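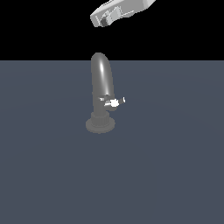 Grażyna Sadowski reports that the flow stayed weak on her first attempt until she closed the bypass all the way, and that step 3 was easy to skim past. The step has been reworded below.

24 shares 3 comments

Section 6. First start-up of the Drumia water softener

Complete Section 5 (mounting and pipe connections) before you begin. Allow one evening. The first regeneration uses a large amount of water and should not overlap with laundry or showers.

1. Set the bypass valve to BYPASS. The handle must point away from the control head.

2. Fill the brine tank with water to the lower mark on the float tube. Do this once only. The control head meters all later refills.

3. Turn the bypass handle slowly to the quarter-open position. Wait until air stops spitting from the drain line, then turn the handle to the full SERVICE position. A handle left short of the stop mixes hard and softened water.

CAUTION: Opening the valve in one movement can lift the resin bed and push beads into the house plumbing.

4. Add salt pellets up to the shoulder of the tank. Do not use rock salt or block salt.

5. Plug in the transformer. The display shows 4 dashes, then the clock. Set the time of day. The clock is 24-hour and does not adjust for daylight saving.

6. Enter the installer code, 1311, and hold SET until the hardness value flashes. Enter the figure from your test strip or from the water utility's report.

Note: If iron is present, see Table 6-2 in the Fernimard supplement. Units sold under the Skendov name use the same table.

7. Press and hold REGEN to start a manual cycle. The head moves through backwash, brine draw, rinse and refill. The full cycle takes nearly two hours – do not unplug the unit before the display returns to the clock.
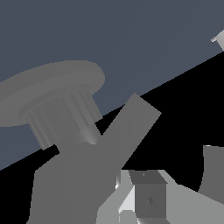

Can the drain line share a standpipe with the washing machine? Use a separate standpipe where there is one. If the pipe must be shared, keep an air gap above the rim and schedule regeneration for 2 a.m., the factory setting.

8. After the cycle, run a cold tap until the water is clear. Slight discoloration is normal at first start-up. Test the hardness again the next morning.

9. Record the starting meter reading on the card inside the lid. Replace the sediment cartridge (Baran type, long) after every 500 hours of flow.

CAUTION: Do not install the cartridge downstream of the softener. It will not protect the control head in that position.

Revised in December by Maja Jasińska. Section 7 covers vacation mode and winter shutdown.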